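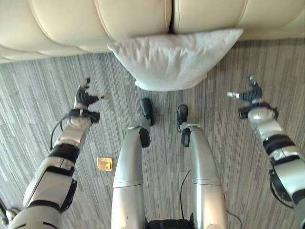 Canapé en cuir crème, oreiller blanc au pied : la sieste a ses exigences.

Le cuir clair, c'est superbe en magasin. Chez soi, il garde la mémoire de tous les jeans bruts du foyer.

Dépoussiérez au chiffon doux, puis passez l'aspirateur (embout brosse) dans les coutures et entre les assises. Vous y retrouverez un stylo, 34 centimes et la télécommande rachetée en février.

Pour laver : 300 ml d'eau tiède, une noisette de savon de Marseille, un chiffon bien essoré. Essuyez aussitôt. Pas de sèche-cheveux, même si vous êtes pressé.

Gardez 30 cm entre le dossier et le radiateur. Le lait nourrissant, une fois par saison, et on attend 12 heures avant de s'y vautrer. Les lingettes pour bébé restent avec le bébé.

Et l'oreiller ? À 30 degrés, si l'étiquette veut bien.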